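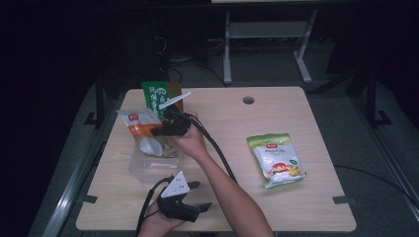 Tuesday again, so the grippers got their service. I keep two hand-held ones running at the snack packing table at Livari, and after 20 sessions the jaws come off, whether they look worn or not.

The left one had been closing late. I blamed the motor and ordered a new one from Nyberg, then found the fault in the cable, right where it enters the handle. It had been bent the same way 2000 times or so I'd guess, and one wire was hanging on by a few strands. I cut it back, put on a new plug and left more slack. The motor is in the drawer now.

Joar Lie did the jaws. Chip bags leave a film of oil and salt on them, and a greasy jaw slides on a crinkled bag. Dish soap on a rag, then plain water, then let them dry overnight. We used to use alcohol but it made the pads stiff.

After that it's the zero check - open fully, close fully, read the number, do it again. Seven times for each gripper. The right one gave 656 every time. The left one wandered until I tightened the two small screws behind the trigger, which I should have done first.

Wenche Backlund wants the cables run down through the hole in the tabletop. I tried it in the spring and they pulled on the wrist, so for now they go over the near edge. I'll try again in September with longer ones.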